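Fórum Noltach › Controle e percepção › Latência entre pinças manuais e câmera

Atraso variável entre a abertura da garra e o vídeo 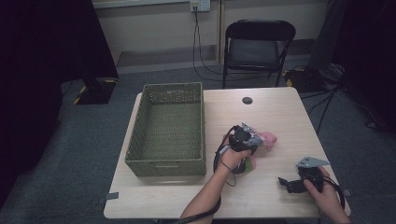 tavares_ctl
Pessoal, continuo apanhando da sincronia. Gravo a câmera a 30 quadros por segundo e a abertura das pinças a 100 Hz, cada fluxo com seu relógio. Na tarefa de guardar pelúcia no cesto, a política treinada fecha a garra cedo demais. Medi 47 ms de atraso num episódio, mas no seguinte o valor já era outro — e aí não sei o que compensar. Uso o gravador do Navickas sem mexer em nada.

mirtilo
Carimba tudo na chegada, no mesmo processo, com relógio monotônico. Depois interpola a abertura no instante de cada quadro. Resolvi assim no Brosasia e nunca mais pensei no assunto!

zeca_ros
Discordo, mirtilo. Carimbo na chegada inclui a fila do USB, e a fila muda conforme a carga da máquina. Tem que usar o carimbo do hardware e estimar o desvio entre os relógios.

mirtilo
Em teoria sim, mas a pinça dele manda carimbo de hardware? A minha não mandava.

tavares_ctl
Manda, só que o contador zera quando reconecta o cabo. Levei um domingo inteiro pra descobrir isso rs

zeca_ros
Então guarda o desvio por sessão. Abre e fecha a garra três vezes na frente da câmera no começo e faz correlação cruzada com o vídeo.

pao_de_queijo
Eu olharia a pelúcia também. Objeto mole deforma, e o limiar de "fechado" do Nasano foi pensado pra peça rígida. Tenho 4000 episódios gravados e metade do meu problema era rótulo, o relógio estava certo.

zeca_ros
Pode ser, mas limiar errado não explica atraso que muda de um episódio pro outro.

tavares_ctl
Vou fazer a correlação primeiro e deixar o limiar quieto. Posto os gráficos quando rodar.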